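Robot trainers promise office help by fall, but the demonstrations are all people so far

VEDPORT, Feb 25, 2023 – Grirnex, a small automation company that moved into the old Fahy building last year, says it will have a pair of robot arms sorting desk clutter without human help by September. What it has to show at the moment is a pair of robot arms sorting desk clutter while an employee works the controls.

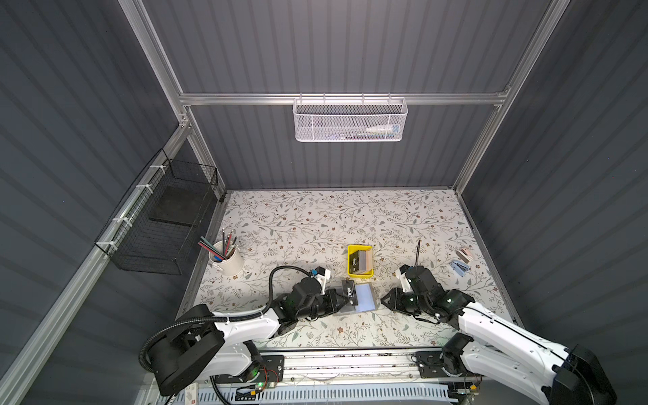
The company invited local business owners and reporters to its second-floor workshop this week to watch what it calls teaching sessions. An operator sits a few feet from the table and moves two handheld controls. The arms copy the movements. Each run is recorded, both the motion of the joints and the view from the cameras on the wrists, and the recordings are later fed to software that is supposed to learn the job from them.

The job on display was modest. Cards go in one tray or another, pens go in the holder, and the rest of the desk is left as it was. A practiced person could do it in the time it takes to read this paragraph. The arms, under a practiced operator, took several minutes per run, with long pauses while the operator lined up a gripper over something thin and flat.

Grirnex says it has collected 300 recorded runs and wants 500 before it trains the version it plans to show customers. It would not say how many of the 300 were kept. A company representative said runs in which a card is dropped or a tray gets shoved are "usually" set aside, and that a few are held back on purpose so the software can learn to recover from a mistake. Asked how many a few was, the representative said the number changes.

That matters more than it may sound. If an operator fumbles and the fumble is recorded, the software can learn the fumble. If only clean runs are kept, the software may have no idea what to do the first time a card slides out of its grip. People who buy this kind of equipment will want to know which of those problems they are getting, and the company did not have a clear answer for them this week.

There is also the matter of what the software does with a desk it has not seen. All of the runs shown to visitors used the same table and the same patterned covering. Grirnex says the covering is changed from time to time so that the system does not come to depend on one background. It had one other covering on hand during the visit, folded on a shelf, and did not use it.

The company did run one trial of its current software with the operator's hands off the controls. It had been given 7 attempts to pick up a card and put it in a tray. It managed the first two, stalled over the third with its gripper open, and was stopped by an employee on the fourth when the arm began to press down on the tabletop. The remaining attempts were called off. The representative described the result as encouraging and said the software in question had been trained on an early batch of recordings.

Two of those present were not persuaded. The owner of a print shop on the Mundstead road said she had come hoping to see something that could handle business cards and envelopes at the end of a shift. "I saw somebody doing it with extra steps," she said. A manager from a mail-order firm was kinder about the operator, whose control of both arms at once he called impressive, but said he could not see where the savings would come from if each new task needed hundreds of recordings made by a paid employee.

Grirnex answers that the recordings are a one-time cost and that later tasks will need fewer of them, as the arms will already know how to grasp common objects. It offered no figures for that. The only second task it has tried, moving a stapler from one side of the table to the other, is 6 recordings old and has not been used for training.

The company is hiring more operators in the meantime. A notice posted at the Vedport library asks for people with steady hands who can work four-hour shifts, no experience needed. The current operators say the work is tiring in the shoulders and dull after the first day, though one said she had gotten good enough to pick up a single pencil from a bundle and was rather proud of it.

Grirnex has not set a price for the system. It says two customers in the Mundstead area have agreed to take trial units, but declined to identify them or to say whether a human operator would be connected to those units from a distance during the trial. The representative said remote help would be available "as a backup" and that it was too early to talk about how often it would be needed.

Another open session is planned before the September date. The company said visitors would be welcome to bring items from their own desks, provided they are small and not breakable, and that it would decide on the day whether the arms would try them with or without the operator.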